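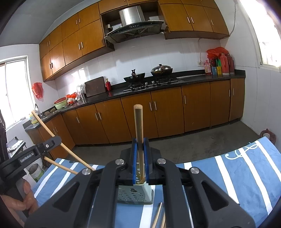 Wooden chopsticks and a pale grey-green holder on a striped blue cloth. Orange-brown cupboards behind.

The drawer that ate the chopsticks

Every kitchen has one thing that never got a proper home. In mine it was the chopsticks. They lived in the long drawer with the skewers, the bent whisk, a ball of string and a thermometer that says 54 whatever you point it at. You'd put your hand in for a pair and come out with two that didn't match, one short, one long, one of them usually with a bit of elastic band stuck to it.

So, a piece about chopstick storage. My editor laughed and then asked for it by Thursday.

Start with the habit. Most of us in this country come to chopsticks sideways - the takeaway throws in a few paper sleeves, someone gives you a boxed set, you buy a packet for a dinner and never count them again. They arrive in pairs and then quite quickly they're singles. Forks don't do this. A fork on its own is still a fork.

Encarnación Casado cooks for a lunch club in Fisdale and gets through more chopsticks in a week than I do in a year. Noodle day is the big one. She used to keep hers lying flat in a roasting tin with a tea towel over the top.

"Terrible," she told me, over the sound of the extractor. "You wash them, you lay them flat, you cover them, and you wonder why they smell of cupboard."

What she does now is stand them up. A plastic basket with holes in, the sort sold for cutlery, and the sticks go in straight from the rinse. It stays on the table all through service and then goes back beside the sink. That's the whole system. She has been doing it since March and says she's stopped buying replacements, or nearly stopped.

The holes are the thing. I hadn't given holes much thought before this. A solid pot looks smarter, I own two, and both of them had a brown ring in the bottom when I finally tipped them out. Wood drinks. Leave the ends sitting in a spoonful of water and they go dark, then furry, then you're eating off something you wouldn't stir paint with. Air from the sides, air from underneath if you can get it. Oblong holes, round holes, doesn't matter. Big enough to let the water out and small enough that a thin tip won't poke through and jam.

Thick end up or thick end down is where people get heated. I asked round the office and it went on through most of a tea break. Thick end up: you take hold of the part your hand goes on, nobody else's fingers have been near the eating end, good manners. Thick end down: the tips dry quicker, and you can see which ones are chipped. Casado is thick end up, no discussion. Patricio Cordero, who runs the kitchenware stall at Dustwood market, is thick end down at home and thick end up on the stall, "because customers touch everything".

Cordero sells 170 pairs in a good month, plain wood mostly. He had plenty to say about weight. A tall light basket with all the sticks in one side will go over, he says, and people blame the basket. Spread them about. Or buy one that's heavier at the bottom. He also thinks anything much taller than half the length of the stick is a waste, you end up fishing about inside with two fingers like you're after the last pickle in the jar.

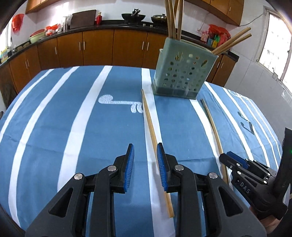 Sorting is the job I'd been putting off. Clear the table, all of it, and put a cloth down if you've got one, they roll less on cloth. Then tip out every chopstick in the house. Mine took up half the table. Don't try to pair them straight off. Lay them roughly the same way round, thick ends towards you, and just look for a minute.

Length first. Cooking ones are longer and you'll spot them quickly. Then the ends - some are cut square, some rounded off, some taper to almost nothing - and that sorts most of the rest. Colour last, as the colour lies. Two sticks from the same packet can go very different shades if one has spent its life in the soy and the other's been at the back of the drawer.

I started with what I thought was a good collection and finished with 5 decent pairs, a handful of odd ones and a pile for the bin. Run a thumb down each, slowly. Anything with a splinter goes. Anything with a crack goes, even a tiny one near the top, becuase it won't stay tiny. Dark at the tip is not the end of the world if it's just staining. Dark and soft, bin.

The odd ones I kept. They stake up seedlings, they poke rice out of the corner of the rice cooker, they stir paint (see above). Casado uses hers to test cakes. Cordero props his shed window open with one and has done for years.

Washing. Everyone I spoke to said the same thing and I'd been doing the other thing. No soaking. Warm water, a drop of washing-up liquid, roll a bunch between your palms under the tap, rinse, shake, stand up. The dishwasher is fine for plastic and for metal if you can trap them so they don't slide through the rack and stop the arm going round. Plain wood comes out of it looking about ninety.

Then oil, if you can be bothered. A bit of food-safe mineral oil on kitchen paper, wipe along the length, leave overnight. I did half of mine to compare. The oiled ones do feel nicer. Whether they last, ask me next year.

As for what to buy, the range is silly. Zelov do a tall narrow caddy that looks lovely in the catalogue, and I couldn't get a sponge to the bottom of it. The Pacheco one is squat, plain, has a lift-out tray, and the tray is the good bit as you can bang it out over the sink. Past that you are paying for the colour. Cordero's advice was to walk past the chopstick holders altogether and look at the cutlery drainers on the next shelf, same thing, cheaper, and wide enough for a serving spoon as well. Take a chopstick with you. Put it in. If it falls flat against the side and dissapears, wrong one.

Where it lives matters more than which one it is, I think. Mine went on the worktop at first and became a general pot within days, biro, scissors, a birthday candle. Moved it to the middle of the table. Nobody puts a biro in something they're eating next to, or not in my house so far. And people use the chopsticks more, which I hadn't expected. My daughter had crisps with them at the weekend. Keeps your fingers clean for the remote, she says.

The long drawer now shuts. There's still the string in it, and the thermometer, and I'll have a go at the skewers when it rains.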